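Clatura

A word list of things people call their dishes

Hi, and welcome to the Clatura readme. If you landed here from a search for "what is the little plate for bread called," you're in the right place, sort of. Clatura is a plain text word list of the everyday names people use at home for plates, bowls, cups and the other stuff that ends up on a table. I've been putting it together in the evenings for a good while now and it got big enough that I figured it needed a proper page.

The short version: over 3000 entries, one file, tab separated, free to use. The long version is the rest of this page, and I do go on a bit, so skip around.

Why I started this

My grandmother called every shallow bowl a "nappy." My husband's family had never heard the word used that way and thought she was talking about diapers (that was a fun Thanksgiving). I went looking for a list of words like that and found plenty on collector sites, where everything has its catalog name, and almost nothing on what people say when they're yelling from the kitchen for somebody to bring them the thing. So I started writing them down. First on the back of an envelope, then in a spreadsheet, then in a spreadsheet with so many color-coded columns that I couldn't read it anymore, and then I gave up on columns and started over.

Theresia Kaufmann joined in pretty early. She collects kitchen words in German and Dutch and she talked me into keeping notes on where a word came from, which I had been too lazy to do. Arturo Santoro wrote the little script that checks the file for mistakes, and he also sent in a huge batch of words from his side of the family. Thank you both, this thing would be a mess without you!

What's in the file

The main file is clatura.txt. Each line is one entry, and each entry has these fields in this order:

word: the name as people say it, lowercase unless it's normally capitalized
kind: plate, bowl, cup, dish, serving, lid or other
meaning: a plain sentence or two on what the person meant by it
place: town, region or country, as loose or as exact as the person wanted to be
heard: either "family," "work" or "shop"
note: anything else, often empty

A typical line, with the tabs swapped out for slashes so you can see them:

spinner / serving / the turntable in the middle of the table / Skusham / family / also used for the dish that sits on it

If a word has two quite different meanings it gets two lines. If it has two meanings that kind of blur into each other, like "spinner" up there, it gets one line and a note. I know that isn't very scientific. I tried splitting everything once and ended up with eleven lines for "saucer" and a headache.

There's a second, smaller file called sayings.txt with 666 lines in it. (Yes, I noticed. I was going to add one more just to get off that number and then decided I liked it.) It has expressions instead of single words, things like "a plate too many" or "she'd wash it before you'd finished with it." The format is simpler, just the saying, a meaning and a place.

Where the words come from

Mostly from people writing to me. A lot of the early ones came out of a thread on the Jesine message board, where I asked a simple question about gravy boats and got a two-week argument. I asked everybody in that thread if I could use their words and left out the ones who said no or didn't answer.

Then there's the Skusham batch. I spent a June there with my cousin and pestered pretty much everyone she knew. Cafe staff were the best by far. They have names for everything, and the names are short because they have to be said fast, and half of them are a bit rude. I kept the rude ones. They're marked with an x in the note field so you can filter them out if you're making something for kids.

Arturo's batch is 80 entries, mostly from people who worked at the old Coelho pottery shop or bought seconds there. Some of those words only make sense if you know how the shop stacked its shelves, so the meanings run longer than usual.

I did not copy anything out of dictionaries or catalogs. If a word is also in a dictionary, great, but it's in Clatura because a person told me they say it.

Things I'm still not sure about

Color words. People name plates by color all the time ("get me a blue") and it took me ages to decide if that counts. In some houses the color is the name. The blues are for toast, the whites are for dinner, and if you put toast on a white somebody will say something about it. In other houses it's just a color. Right now I include a color word only if the person told me it stood for a certain size or a certain use. Theresia thinks I should include all of them and put the color in its own field, and she may be right, but then I'd have to go back through everything and I'm not ready for that yet.

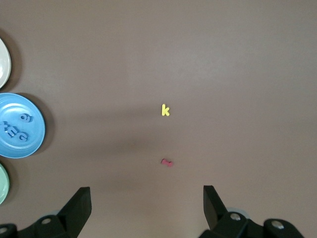 A white and a light blue: in my list those are two entries only if you'd get in trouble for mixing them up.

Size words are the other headache. "Side plate," "tea plate," "small plate" and "cake plate" might all be the same plate, or four plates, depending on who's talking. I stopped asking for measurements because it made people nervous and they'd go off to find a ruler and never come back. Now I ask what they'd put on it. You get much better answers that way and you also get hungry.

And lids. I have very few words for lids. Please send me your lid words!!

Known problems

Spelling is all over the place. Lots of these words have never been written down by the people who say them, so I spell them the way they were sent to me. If two people sent the same word spelled two ways, both spellings go on one line with a comma between them, which does mean a straight search on the word field can miss things. Search for part of the word if you can.

The list leans heavily toward the places I've been and the people who like to write emails. There's a whole lot of Skusham and hardly anything from most of the world. Please don't use it to make claims about how common a word is, it really can't tell you that.

Accents and special letters got mangled in an early version, and I've fixed every one I could find. If you see a question mark in the middle of a word, it's probably one I missed.

The "heard" field was added late, so older entries say "family" by default even when I wasn't totally sure. Someday I'll write to those folks again.

Using it

Do what you like with it. Crosswords, classroom stuff, a novel with a very accurate kitchen in it, whatever. I'd love it if you mentioned Clatura somewhere, and I'd love it even more if you told me what you made, but neither one is required. The only thing I ask is that you don't try to work out who sent in which word. There are no names in the file, but some of the places are tiny and people were nice enough to share family jokes with me.

If you open the file in a spreadsheet program, tell it to treat everything as text. Otherwise it turns at least one of the saucer words into a date, and I have spent more of my life on that than I care to admit.

To run Arturo's checker, put check.py in the same folder as clatura.txt and run it with no options. It prints the line number of anything that has a missing field or a kind it doesn't know. No output means you're good. It doesn't look at sayings.txt at all, so I check that one by eye, with coffee.

Sending in words

Email is best, the address is in contact.txt. Tell me the word, what you mean by it, what you'd put on it or in it, and roughly where you picked it up. If it's a word from somebody else in your family, ask them first if you can. I usually sit down with the new ones on a Tuesday night, so it can take me a little while to get back to you, and if I ask a bunch of follow-up questions it only means I got excited.

Corrections are welcome too. If I've got your town's word wrong, tell me and I'll add your version next to the old one. I almost never delete an entry unless the person who sent it asks me to.

Changes in this version

Added the Coelho words.
Moved "trivet" and friends from serving to other.
Fixed the tabs in the second half of sayings.txt.
Put back "nappy," which I had deleted by accident. Sorry, Grandma.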